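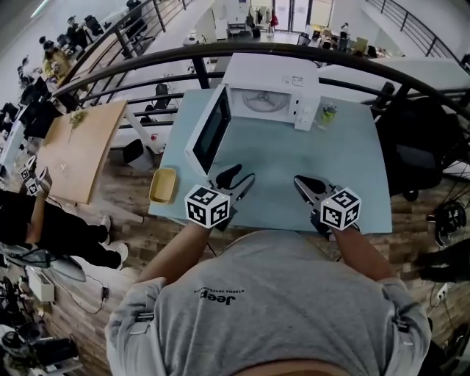 Recording tasks with the hand-held grippers: frequently asked questions

This page is for people who come to Killdale to record tasks for the Stusia project, and for teams who are thinking of sending us a task list. If your question isn't covered, ask at the mezzanine desk or write to the project mailbox.

GENERAL

Do I need to know anything about robots?

No. You need two working hands and some patience. The job is to do ordinary things, such as putting a container in a microwave and closing the door, while holding a gripper in each hand. If you can do it with kitchen tongs, you can learn to do it with these.

Why not just drive the robot by remote control?

We do that too. Remote control gives us the robot's own joint readings, and it is still the way we record anything that depends on the reach of the arm. But it is slow, it ties up a robot, and new operators need a long time to get good at it. With hand-held grippers a person can record at any table we can carry a microwave to.

The Skondeck arms are booked for remote control on Wednesday. Sign up separately for that.

What are the cubes for?

Each gripper has a white cube on it with black-and-white marker patterns on its faces. The tracking software finds the patterns and works out where the gripper is and which way it is turned. If the cube is hidden, the software has to guess, and we usually throw that stretch out.

How long is a session?

A normal booking is 100 minutes, breaks included. Most people can't keep up good, steady motion for longer than that. Your forearms will tell you.

BEFORE YOU START

What should I wear?

Whatever you like, within reason. Short sleeves are best. Loose cuffs fall over the cubes and spoil the tracking. Take off dangling bracelets. Flat shoes, please -- you will be standing and leaning over a table.

Does it matter which gripper goes in which hand?

Yes. They are calibrated as a pair, left and right. If you swap them, the recording looks fine on playback and is useless for training. Check the label before you pick them up.

How do I calibrate?

Hold both grippers out over the table with the cubes in clear view. Open and close the left jaws fully, then the right. Wait for the tone. If there is no tone after 12 seconds, put the grippers down and start again. Do not keep squeezing.

Do I have to set the table the same way each time?

No, and please don't. Move things between takes. Put the jar on the other side of the microwave, turn the container, shift the microwave a little toward you. A policy trained on one layout learns that layout and not much else. The only rule is that everything on the task card has to be within reach without taking a step.

DURING A TAKE

How fast should I move?

Slower than you would at home. A good pace is the one you'd use with a full cup of coffee. Don't stop dead in the middle of a move, though. Long pauses get learned as part of the task.

Can I use my fingers for the hard parts?

No. Anything your fingers do, the robot can't copy. The same goes for nudging a door with your elbow or steadying a jar against your stomach. If the jaws can't do it, stop the take and mark the task as "not possible as written." That is a useful result and you won't lose credit for it.

How should I handle the microwave door?

Open it with one gripper and keep that gripper clear of the door while the other one works inside. Swing it all the way open. A half-open door tends to hide a cube. Shut it by pushing with closed jaws. The microwave stays unplugged for all tasks that don't say otherwise, so check the card.

I dropped something. Do I start over?

Not always. If you can pick it up again with the grippers from the tabletop, do so and carry on. We want some recoveries in the data. If it went on the floor, end the take.

Can two people record at the same time?

Yes, at separate tables. Each pair of grippers has its own marker set, so the software won't mix them up. Keep to your own table and keep the cable slack on your own side.

Can I talk?

Yes. Sound is not kept. Remember that people are working on the lower floor and voices carry over the railing.

AFTER THE SESSION

Who looks at the recordings?

A reviewer checks every take for tracking and for whether the task was finished. Faces of passersby are blurred before anything leaves Killdale. After that the takes go into the shared Stusia set.

How many takes does one task need?

It depends on the task. The container-and-microwave task was first trained on 3000 takes. Simple pick-and-place tasks need far fewer.

Why was my take rejected?

The usual causes are a hidden cube, a hand in the workspace, or a start pose that doesn't match the card. The reason is listed next to the take number. Error 42 means the two grippers lost sync, and that one is our fault, not yours -- rejected takes with that code are still paid.

Can our team send in a task?

Yes. Use the Leung form, one task per form. List the objects, the start state and the end state, and say what counts as done. Leave out the steps in between. We would like each person to find their own way through.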